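Print
E-mail

Nicholas @ Vodlow
21 Sep 2018

1/ Everyone keeps telling me glass-lidded storage is the answer to small-parts chaos. You see what you own, so you put it back. I've been hearing this for years and I remain unconvinced.

2/ My trouble with glass is simple. Seeing a mess through a lid is still a mess, and now it's on display. A plain cardboard box at least has the decency to hide it.

3/ Still, I said I'd give the compartment box a fair look before the Ullness sale in October, so it went on the table.
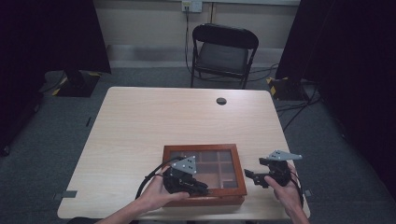
Reddish-brown frame, glass lid, compartments of different sizes.

♡ 221 · 2 comments

4/ The mixed sizes are the best thing about it. Boxes with identical squares assume you own identical things. I own cufflinks, tape measures, spare fuses and one very long key — none of them square.

5/ What I don't buy is the "heirloom" talk. The Kimau listing calls this sort of box an heirloom. It's a box with dividers. Your grandchildren will put batteries in it, same as you.

6/ Then there's the cleaning. Glass on a small lid is a quick wipe. Glass on a cabinet door is a standing appointment, and it shows every speck you skipped.
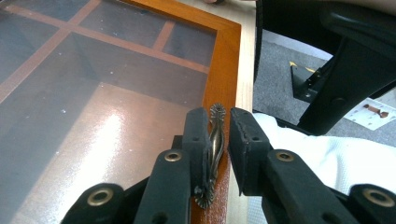
Nicholas

7/ I'll give the handle some credit. Twisted bar, a rosette at each end, antique bronze finish. I came ready to call it fussy and I've softened a little. You can get your fingers around a bar like that, and I can't say the same for the tiny knobs on most display cabinets.

8/ Would I want to dust all those ridges? No. An old toothbrush would do it, and I know myself well enough to say the toothbrush would stay in the drawer.

9/ People also swear by the "clear the whole table first" rule. Take everything off, sort it, put back only what belongs. Fine in theory. In my house a clear table lasts until the mail comes.
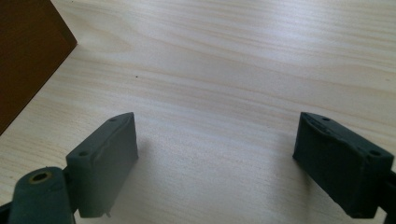 10/ So my version is smaller. One box at a time, lid open, and whatever doesn't fit a compartment goes somewhere else that same evening. No "for now" pile. The "for now" pile at my place had its third birthday this summer.

11/ Someone asked if I'd buy a box like this new. Not at the prices I've seen. Secondhand, with all the dividers in and the glass in one piece, maybe. Check the hinges before you hand over any money — sellers love to photograph the lid closed.

12/ And if you already have a cabinet with glass doors, try using that before you order more boxes to go inside it. I'll post again after Ullness if I come home with anything.

3,439 shares · 2 comments
Print | E-mail this thread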